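3.2 Wear of painted surfaces in shared play materials

The second part of the survey looked at how painted wooden blocks age in daily use. Sets were drawn from 17 lending collections in the Vultow district and had been in circulation for at least three years. Each block was graded under the Flatthorpe scale, which runs from 1 (as new) to 8 (bare wood). Scuffing of the flat faces and wear at the corners were graded separately.
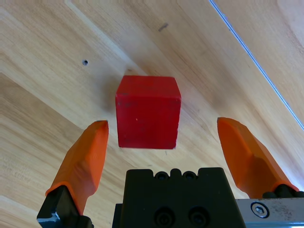
Figure 3. Red wooden cube with worn edges and faint dark scuffs on the front face.

Corner wear was the more common reason for withdrawal and accounted for 39 of the blocks removed from loan. Scuffing alone seldom led to withdrawal – most lenders regarded it as a matter of looks. Collections that followed the Guimarães cleaning routine reported fewer complaints about chipped paint, although their sets were also newer.
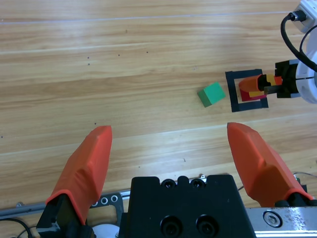
Storage practice varied more than expected. Several lenders kept blocks in cloth bags, where pieces rub against one another each time the bag is moved, while others used divided trays. The effect of storage on corner wear is taken up in Section 4.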